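How to Patch Test a New Skin Care Product at Home

A patch test shows how the skin responds to a new cream, cleanser or sunscreen before it is used on the face or over large areas. The Rovik Skin Health Service recommends one for every new product, including those labeled fragrance-free.

Before you start

Choose a time when your skin is calm. Do not test on areas that are broken, sunburned or recently shaved. If you are using a prescribed steroid cream, ask your pharmacist whether the test should wait.

Step 1. Wash the inside of your forearm with plain water and pat it dry.

Step 2. Apply a pea-sized amount of the product to one small area. Cleansers and other wash-off products should be rinsed away after the time stated on the label.

Step 3. Leave the area alone for 24 hours. If burning, swelling or blisters appear – even within minutes – wash the product off and do not apply it again.

Step 4. If the skin looks normal, repeat the application once a day on the same spot for 7 days. Some reactions take several days to develop.
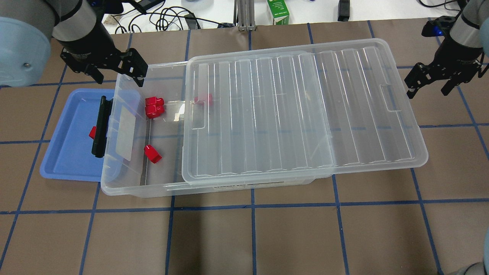
Step 5. Write down the product name, the date of the first application and any change you notice. Keep the packaging until the test is complete, as a doctor may need the full ingredient list.

When to seek help

Call emergency services at once for trouble breathing or swelling of the lips or tongue. For a rash that spreads or does not settle, contact the Lernach clinic or your own doctor.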